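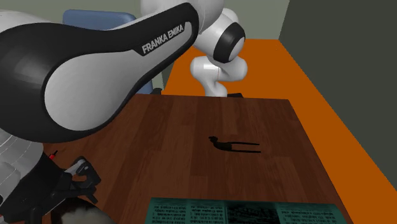 Helen Marwood
Project manager, Skellumside Robotics Programme

Search this site Enter keyword Go

November
Posted by Helen Marwood

Progress report to the Issahaku Fund: the Priltley open day

This report covers the open day at our Priltley site, which was the main public commitment in the second half of the grant. It sets out what we put on, who came, what went well, what did not, and what we propose to change before the spring visit. Spending is reported separately on the usual form.

Purpose of the day

The grant pays for Gunby, our simulated workbench, and for showing it to people who might use it. Gunby is a computer model of a robot arm at a table. Small things are laid out on the table and a visitor or a program can move the arm among them. We use it to try out handling tasks before any time is booked on a real arm. The fund asked us to let local employers, college staff and the general public see the work as it is done, including the unfinished parts.

We had first planned a single talk with a film. After the advisers' visit in the summer we dropped the film and ran live sessions.

What visitors saw

The main room had two large screens running Gunby. Each was driven by a member of staff for the first few minutes and then handed over to the visitors. The arm in the model is a single white and black one with FRANKA EMIKA on its casing, and it carries a black gripper. The table is in dark reddish-brown boards. For the open day it was set with a small number of loose items, among them a black two-pronged tool and a slender piece in red and black, with a dark teal-green printed sheet along the near side. The chair, the walls and the bright orange floor are part of the standard room and were left as they were.

Visitors were given a short list of jobs to choose from: reach for the red and black piece, turn the pronged tool to face the other way, or clear a space on the boards. They used a hand controller. A second view, from the side, could be switched on if they asked for it.

The close view over the gripper was the one we opened with. It gives a good idea of how much of the table the arm itself can hide, and that is the problem the team has spent most of this year on. The largest link takes up a good deal of the upper left, and the red and black piece lies partly behind the gripper. Most people who tried the job from that view asked for the side view fairly soon. We had expected this from the technicians' own trials. Several visitors said it was the point at which they understood why the work takes time.

In the smaller room we ran a printed display on how the tasks are written, and a table where people could talk to staff. A laptop there played back attempts recorded earlier in the year, good and bad.

Attendance

Counted at the door, 334 people came. This is above the figure in our application and well above the previous open day. The morning was busy from the start. There was a lull after lunch and then a second rush when the college finished.

Visitors' cards show a mix of families, students, retired engineers and people from local firms. The firms were mostly in packing, light assembly and laundry. We had hoped for more from the care sector and had written to a number of homes in the area, but the invitations went out late and the replies reflect that. Next time they will go out with the first mailing.

Sessions were booked at the door and ran in small groups. We kept to the timetable until the middle of the morning and then fell behind. A few people gave up waiting. We did not record how many, and we should have done.

Attempts recorded

With visitors' consent, Gunby stored the movements of the arm during each turn. No names, pictures or voices were kept. Over the day it saved 487 attempts. A small part of these are false starts, where the controller was picked up and put down again, and they will be taken out before any figures are used. The rest are useful to us. Until now nearly all our recorded attempts have come from staff who know the table well and go about things in much the same way. Visitors did not. Some came in from above, some pushed an item along the boards with the side of the gripper, and a few tried to drag the printed sheet.

The checked set will be ready with the next report. We will give the fund a plain account of what it contains, and we do not intend to claim a success rate from it. The jobs were chosen freely, the time allowed was not the same for everyone, and people helped each other.

What went well

The hand controller held up. We had a spare in the cupboard and did not need it. Handing over early was the right decision: in rehearsal the staff part had run to twice the length, and the groups on the day were clearly more interested once somebody among them was driving.

The side view was popular. It had been added to Gunby only a short while before and we were unsure about using it in public.

The playback laptop drew more people than expected, particularly the recordings that went wrong. Staff on that table were kept talking all day and would like a second pair of hands there.

Technical problems

One of the two screens lost its picture twice in the afternoon. The fault was in a cable and has been put right. Groups from that screen were moved to the other, which added to the delay.

The textures need work. The text on the printed sheet is blurred and distorted, and it appears upside down from the main viewpoint. A number of visitors tried to read it. It has no part in the tasks, and the team had left it alone for that reason, but it took up time at each session and a cleaner version will be made. The casing at the near end of the arm also shows faint flat patches where it should look smooth. This is a matter of appearance only and has been put lower on the list.

The lighting in the model was set for the technicians' own screens, and on the large ones the black parts of the gripper were hard to tell apart. People at the back of the group found it difficult to see which way the fingertips were pointing. We turned up the brightness of the screens as a stopgap and will adjust the lights in Gunby itself.

Other problems

Signs from the car park were too small. Two coaches were expected and one went to the wrong entrance, so that its group missed the first session and had to be fitted in later.

The main room became warm by midday. The doors at the back could not be opened because of the loading bay. We are looking at the hall next door for the spring visit, though it has fewer sockets.

We ran out of the printed task sheets before the end of the morning and copied more in black and white, on which the coloured labels could not be told apart. A larger run has been ordered.

What visitors told us

The comments card had three questions and a blank space. Some 30 people filled in the blank space as well as the questions, and these were the most helpful. The commonest request was to see a real arm do the same job as the one on the screen. We had explained that the day was about the model, but this was not clear from the leaflet, which used the word "robot" in the heading and "simulated" only on the back. The leaflet will be rewritten.

Several employers asked whether they could send in their own items to be modelled. We said that this was possible in principle and took their details. Each new item takes a few days to build and check, so we will need to agree with the fund how many can be done within the present grant. Our suggestion is to start with two, from different trades, and report back.

College staff asked for a version of Gunby that would run on ordinary classroom computers. The present one will not. A cut-down version with a fixed view and fewer items would be possible, and we would like to cost it.

Next steps

The team will clean the recorded attempts, replace the printed sheet, alter the lighting and write a short guide for staff who lead sessions. The guide will include what to say about the model and its limits. Invitations for the spring visit will be drafted next month and we would be glad of the fund's comments on the list.

Decisions needed from the fund

We ask the fund to agree the modelling of two employers' items within the existing budget, and to say whether it wishes to see a costing for the classroom version. An answer to the first before the end of the quarter would let us start while the technicians still have time set aside.

Contact: Skellumside Robotics Programme, Priltley site office | Copyright Skellumside Robotics Programme | Back to top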